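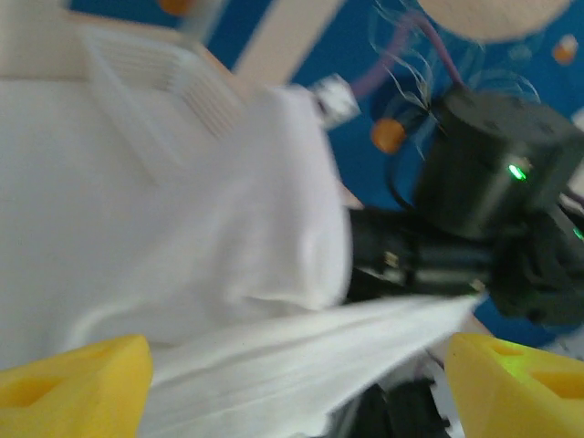
*White cloth between two yellow gripper fingers.*

# Chapter 2: Knowing Who Is Who

A ewe comes back to the flock after an hour of grazing on the far side of a hill. Her lamb is in a crowd of other lambs of the same age, size, and color. She calls, several lambs look up, and one runs to her. She sniffs it and lets it nurse. If a different lamb tries, she steps away or butts it with her head.

Chapter 1 dealt with how animals tell their own species from others. This chapter takes up a narrower question: how an animal tells one member of its own species from another. The ability is called *individual recognition*. It is found in many mammals and birds, in some fish, and in a few insects, and it doesn't always depend on a large brain.

## Before you read

Think about an animal you have lived with or watched often. Write a few sentences in your notebook on each of these points, and keep the page for the review at the end of the chapter.

- Which people or animals it treated differently from the rest
- What it did that showed you this
- Whether it seemed to rely on sight, sound, smell, or some mix of them

## Key terms

**Signature:** a feature, such as a call, a scent, or a face pattern, that differs enough between individuals to tell them apart.

**Class recognition:** sorting others into groups, such as "neighbor" and "stranger" or "adult" and "young," without telling the members of a group apart.

**Individual recognition:** responding to one particular animal on the basis of a signature learned earlier.

**Playback test:** a test in which a recorded call is played from a speaker and the listener's response is scored.

## 2.1 Two kinds of sorting

It is easy to mistake class recognition for individual recognition. A songbird that attacks a stranger and ignores the bird next door may know its neighbor as an individual. It may also know only that the song is familiar. Both explanations predict the same behavior, so watching the bird at one boundary can't separate them.

A better test changes one thing at a time. Suppose a bird has a neighbor to the east and another to the west. The researcher plays the east neighbor's song from the east side, then plays the same song from the west side on another morning. The song is familiar both times. A bird that responds more strongly when the song comes from the wrong side has linked that song to a place. This is still short of full proof, but it rules out the simplest explanation.

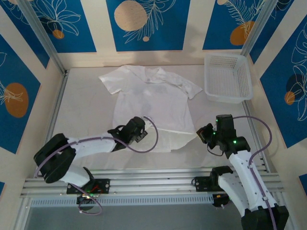 Notice that the test depends on a fair comparison. The speaker must be the same distance from the boundary each time, at the same volume and the same hour. If the west side happens to be closer to the nest, a strong response there may have nothing to do with whose song it was.

## 2.2 The Wike flock

Much of this chapter returns to one set of observations, made on a hill farm at Wike during the April lambing. The flock had 200 ewes. The observers chose 19 of them, each with a single lamb, and ran the same trial with every pair.

The ewe was held in a small pen with a solid wall on one side. A lamb was placed behind the wall, where she could hear it but couldn't see it. Each trial lasted 90 seconds. Observers wrote down how often the ewe called and how long she stood facing the wall. She was tested once with her own lamb and once with another ewe's lamb, and the order was changed from pair to pair.

Section 2.4 gives the results in a table. Before you turn to it, predict what you'd expect from a ewe whose lamb is only a few hours old, and from a ewe whose lamb has been with her for a week. Recognition by voice and recognition by smell may not develop at the same speed.

## 2.3 Why it pays to know

Recognition takes time to learn and memory to keep, so we expect it where mistakes are costly. Milk given to the wrong lamb is lost to a ewe's own young. Gulls that nest on open ground, like those on the shingle at Clilley, have chicks that wander within days of hatching, and a parent there may meet many chicks besides its own. On the ledges at Stirnow the chicks stay put until they can fly. A parent that returns to the correct ledge will find the correct chick, and it has less need to learn a voice or a face.

Compare the two sites as you read the next section. The birds eat similar food and raise broods of similar size. The main difference is how soon the young begin to move.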